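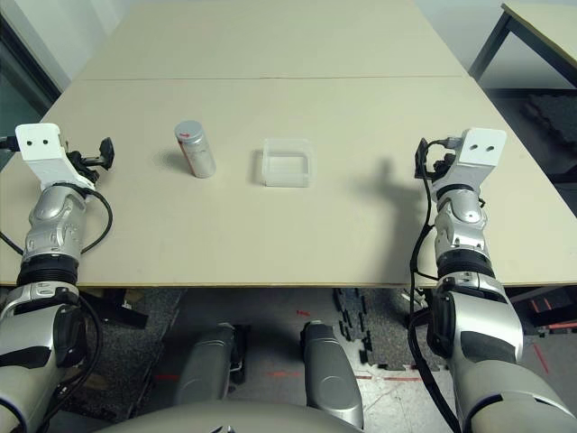
Review: Trurano two-arm bench package, four months in

We bought the Trurano package in the spring to try out small-item packing before committing to a full cell, and I promised readers a proper account of the costs. If you want a spec comparison there are plenty of those already. I'm going to stick to what we budgeted, what we missed and what I would order differently.

The quote covered the two-armed robot, the grippers, one day of setup and a year of phone support. It did not cover tables, floor matting, spare cables or any of the things you want the robot to handle. Our test pieces are cheap. The tables were not, once we had decided to put two together for more reach. Ask for the working height before you buy furniture. We sent one back.

Grippers are where I would spend more. The standard pair is a two-finger type and it handles small cups and light plastic boxes well enough for our purposes. Spare fingers are 174 dollars a set and delivery took 13 days, so order a second set with the machine. We also looked at a soft gripper from Arinum and decided against it on price.

Cabling is my main complaint. The cables run along the outside of the arms in wide loops, and you have to allow for that when you plan the space on either side. The manual gives clearance for the arms and says nothing about the cables. Add a little to whatever it tells you.

Setup was fine. The software is slow to start and the menus are badly named, but our newest operator was moving a cup from one side of the table to the other on her first afternoon.
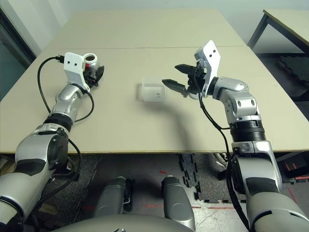 Dougal Aitken thinks I am being too easy on the support contract. He ran the numbers for the Drummond site and says the second year costs more than the first, with a call-out fee of 400 dollars on top, and that anyone planning past December should get the renewal price in writing. He is right about that. We didn't ask, and our renewal quote was nearly a third higher than I had put in the budget.

Would I buy it again? For trials, yes. For daily production I would wait and look at the Grestum unit, which costs more up front but includes parts. Put aside money for tables, fingers and year two before you sign anything.

Rating: 4 out of 5 for the hardware, 2 out of 5 for the paperwork.

Kenneth Lennox, 24th July

13 shares | 4 comments

We use cookies to remember your settings. By continuing to use this site you accept our cookie policy.

Contact | Copyright | Back to top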